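Review: Stodness lunging cavesson, size full

I bought the Stodness cavesson in July, after my old one had rubbed a bald place on the nose of my gelding Clullard. He is a heavy type with a short, wide head, and most cavessons I have tried were made for a narrower horse. My first impression was good. The leather is soft already from the start and the nosepiece is well padded.

The fit is the strong side. There are two jaw straps, and the lower one can be set quite far back, so it stays away from the corners of the mouth. With my old cavesson the cheek piece always moved toward the outside eye as soon as Clullard leaned on the line. With the Stodness it stays in its place in walk and trot. In canter to the right it still turns a little, but he is stiff on that side and pulls more, so I do not blame only the cavesson.
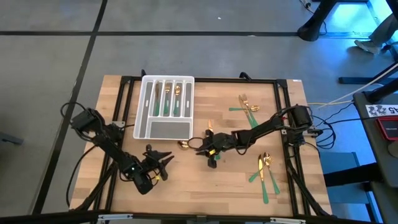

I use it mostly for work in hand and for lunging on a big circle, six meters of line or a bit more. The middle ring moves freely and gives a clear signal. When I close my fingers he brings his nose in, and I do not need to repeat it so often as before. My trainer, Frans Verhoeven, prefers a nosepiece with a thin chain inside, because it is more precise. For a horse that already knows the work this can be true – for mine, I am happy with the softer one.

Some things I like less. The buckles are stiff, and with cold fingers in the morning they take patience. The throat strap is too long; I had to punch two extra holes. The instructions are one small sheet and say nothing about how high the nosepiece should lie. Please check this yourself, it must rest on the bone and never on the soft part of the nose.

I also tried the Bautista cavesson that Évan Lebrun uses for his young mare. It is lighter and easier to clean, but on Clullard it slipped after a few rounds. On her fine head it sits very well, so it depends much on the shape of the horse.

After each use I wipe the Stodness with a damp cloth, and I have oiled it one time. The stitching is still tight and the padding has kept its form. I would buy it again for a broad head. For a small or narrow one, I would try it on before paying.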